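Pantry and Small Storage, handout 3: cans, jars and tubs
Course notes, Wálter Ayala, updated 2022-09-24

OK, so last time we did the big stuff (flour sacks, the rice question, that whole argument over baskets) and I promised we'd get to the little things. I love the little things! A pantry goes wrong in the small containers long before it goes wrong on the floor. You buy a jar of paprika, you can't see it in January, you buy another one, and by summer you own four.

Homework first. Thirty-eight of you sent in your shelf counts, which is wonderful, and the biggest count in the group was 1,476 separate items. In an apartment! I won't say who. Please bring the count sheet again next time, we're going to cross things off it.

Now, the clear-surface rule. Before anything goes back on a shelf, it gets a moment on a bare patch of tabletop, one item at a time. You pick it up, you look at the label, you look at the date, you decide. I know that sounds slow. I timed myself on my own spice shelf and did 35 jars before my coffee was finished, so I don't want to hear it. What eats up your afternoon is having twelve things out at once and picking up the same can of tomatoes three times.

Wood is nice to work on for this, by the way. Jars don't clatter so much and you can wipe it down in one go. If your counter is stone, lay a dish towel on it.

One small jar, one can of beans, same wooden top:
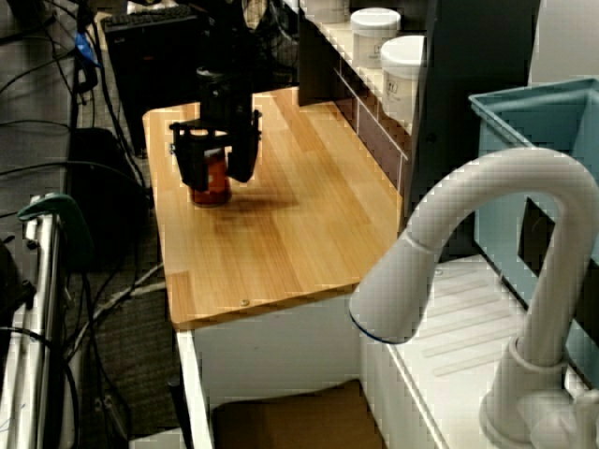
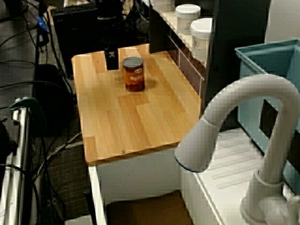
Back to sorting. I use three piles and only three: stays within reach, goes up high, leaves the house. If you catch yourself making a fourth pile called "maybe," put those things in a bag, write the month on it, and open it when the month is over. Most people in the last group just gave the bag away unopened.

Within reach means between your hip and your eyes. Spices, the beans you eat every week, whatever you put on toast. Up high is for light things you rarely touch, so paper goods, cupcake liners, the cookie cutters. Please don't put full glass jars up there — I did that for years and I have the scar on my foot.

A word on tubs, which somebody always asks about. White ones look lovely lined up but you can't see into them, so they need a label on the side, at the height where you'll be looking, and never on the lid alone. Lids wander. I've had the sugar lid on the oats more times than I can tell you. I buy mine from Florka, the ones with the square base, though Studenero makes a round one that stacks better if your shelf is deep.

Dark lids on jars: use a white paint pen or a dot sticker. Pencil on masking tape is fine too and comes off cleaner.

Sebastian asked whether short jars should go in front of tall cans. Yes, always, and if the shelf is deeper than 40 centimeters put a step at the back (a plank on two bricks will do it) so the back row can see over everyone's heads.

For next time: do one shelf, only one. Clear it, wipe it, run everything across your bare patch of table, and write down what went in each pile. Bring the count sheet, a marker, and two empty jars with their lids. If you use the Vovus label sheets, get the matte kind, the shiny ones smear.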